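Gurholm bedroom set: README

Notes on the hand-held gripper recordings, and on what they've done to our working day. Written by me, Pornthip Nilsuwan, with corrections from Uthai.
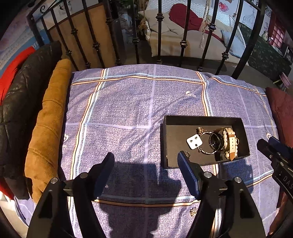
What's in the set

402 recordings of people handling everyday things in bedrooms: jewellery in boxes, cushions, bedspreads, that sort of stuff. We made it at Clikano for the Trelisano project, where the plan is for an arm to take over the dullest bits of unpacking and sorting. Watches, bangles and thin chains turn up a lot (the chains are a pain, you'll see!).

How we used to work

Before the grippers came in I sorted small items by hand, 50 trays a shift, and wrote up the damaged ones after lunch. Now I spend most mornings recording and the afternoons checking labels with Kittipong. My neck is much happier. I do miss the chatter at the long table, though, and Ekkachai says the same – you can't really gossip while you're lining up two fingers on an earring card.

Shifts and breaks

We started with hour-long turns and our wrists hated it. Wiroj got that changed in May, so it's now 30 minutes on, 15 off, and the break counts as paid time. If you're planning something similar, sort this out before you start, please.

Pay is still being argued over. Recording sits on the old sorting grade and I think that's wrong, it's fiddlier work and there's more to learn.

Known problems

Strong light throws the gripper's shadow over the things you're picking up.
Checked and patterned fabric confuses our edge labels, so treat those as rough.
Labels from the Sandberg batch use "band" and "strap" for the same thing. Kittipong is working through them.

Questions

Catch me or Uthai at the Wednesday label check, or leave a note in the issues list.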